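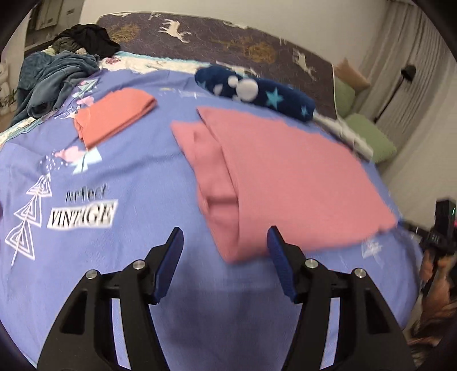 Last updated: 6 June 2021 (version 4)

Numcombe Household Linen Care Records

README

Contents of this folder

records.csv - one row per item of linen
washes.csv - one row per wash, linked to records.csv by item_id
labels.txt - care label wording as typed from the item
codes.txt - fibre, weave and colour codes
CHANGES.txt - what changed between versions

Summary

This is a set of care records for 210 items of household linen from homes in Numcombe and Eden. It covers sheets, pillowcases, bedspreads, doona covers, blankets and tea towels. For each item the records give the fibre content, the colour on entry, the care label wording if a label was still attached, and a history of washing and drying as logged by the household. Clothing is not included, even where a household washed it in the same load.

The records were put together by Graziella Benedetti, who also answers questions about them. They were started to settle whether coloured bedding dried on an outside line in full sun fades faster than bedding dried under cover. They can be used for other things, but the columns were chosen with that question in mind.

How the records were collected

Households filled in a paper sheet kept near the washing machine. Sheets were collected at the end of each month and typed up by hand. Bedspreads and blankets are washed far less often than sheets, so many of them have only one or two rows in washes.csv. That is normal and does not mean data is missing.

Colour was judged by eye against a printed card of 65 swatches, in daylight, near a window. The same card was used throughout. Purples and mauves are poorly served by the card and the nearest swatch was sometimes a fair way off. Where this happened the field colour_fit is set to "poor". For items with printed lettering or a pattern, the background colour was the one matched, and the field printed is set to "y".

Fields in records.csv

item_id: letter N or E for the town, then a number
item_type: see codes.txt
fibre: main fibre from the label, or "unknown"
printed: y or n
colour_start: swatch number on entry
colour_fit: good, fair or poor
colour_end: swatch number at the last check, blank if not rechecked
size: single, double, queen, king or other
notes: free text, spelling left as written

Fields in washes.csv

item_id: as above
month: month and year of the wash
temp: cold, warm or hot. Cold was assumed if the field was left blank on the sheet
drying: line_sun, line_cover, rack or dryer
product: powder, liquid, soap or none

Brand names of detergents were written on some sheets and have been removed. Two households used water from a bore and this is recorded in notes only.

Known problems

Eden items from February have no drying method. The sheet printed for that month left the column off. The rows have been kept with drying set to "na" - drop them if drying matters to your work.

Fibre content comes from labels and was not tested. Older items often had the label cut out.

The 50 items in the El Sherbiny batch were checked under a fluorescent tube instead of daylight. Their item_id ends in S. Swatch numbers for this batch should not be compared directly with the rest.

Items marked "Bonuvora" in notes belong to a single matching range and wore in much the same way. Treating them as independent will overstate any result.

Changes in version 4

Duplicate wash rows removed from the Eden households. Field colour_fit added. Typing errors in labels.txt corrected against the paper sheets.

Use

Free to use and pass on for any purpose. Please keep this README with the files and give the version number if you publish anything from them. Corrections are welcome - send the item_id and what you think it should say.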